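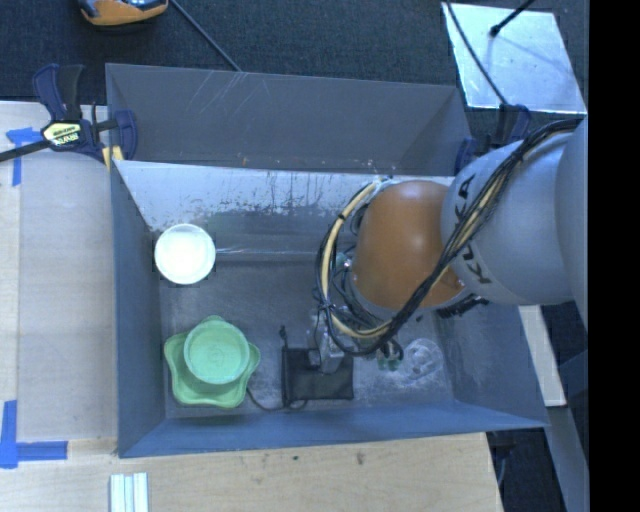

Metal bin with a white bowl in the far corner.

Forum > Education > Applying to College > Transfer and Dual Credit

Print this page | E-mail this page

Do my dual enrollment credits count if I apply as a freshman?

mathletics_dropout
2023-06-27

I did two years of dual enrollment at Wendcombe Community College while I was in high school and came out with 20 credits and a mild coffee problem. I'm applying to Godton College as a regular first-year. The application asks whether I am a "first-year," a "transfer" or "other," and I have now stared at "other" long enough to feel it describes me personally.

Godton's website says students with college credit should "apply in the category appropriate to their status." Great. Does having the credits make me a transfer? And do I send the Wendcombe transcript now or after I get in? I called the admissions office and was on hold long enough to learn the flute part.

14 people found this useful | 3 comments

promlow_parent

You're a first-year. Credits earned before you graduate from high school almost never make you a transfer, no matter how many you piled up. My daughter had more than you do when she applied to Godton from Promlow High, and she went in as a first-year, lived in the first-year dorm and ate the first-year lasagna.

Send the college transcript with the application. The high school one may list the classes, but Godton wants its own copy straight from the college that gave the grade. Then, if you're admitted, you'll probably need to send a final one too, with the spring grades on it. Yes, you may pay twice. Wendcombe charges for each copy, and the ordering page logs you out if you blink.

One thing to watch is that "accepted" credit and "useful" credit are different animals. Godton took every class my daughter sent, and then half of them landed as general electives, where they sit to this day doing nothing. Ask for the course equivalency list before you pick your fall schedule, and hang on to your syllabi. The chemistry department wanted to see hers before it would let her skip the intro lab.

31 people found this useful | 5 comments

gradcap1347

just put transfer, they sort it out. worked for my cousin at Shemweta

2 people found this useful | 6 comments

registrar_in_recovery

Please don't put transfer. I worked in a registrar's office (a different one, but they all share a filing system and a headache). An application in the wrong pile gets the wrong deadline and the wrong checklist, and often the wrong financial aid review as well. First-year scholarships are usually closed to transfers, so that box can cost you real money.

If you take any college classes after graduation, ask again before September. A summer class is fine at most places, but a few count it against first-year status, and they tend to put that in a footnote. E-mail admissions and keep the reply. Phone answers have a way of never having happened.

22 people found this useful | 1 comment

Print this page | E-mail this page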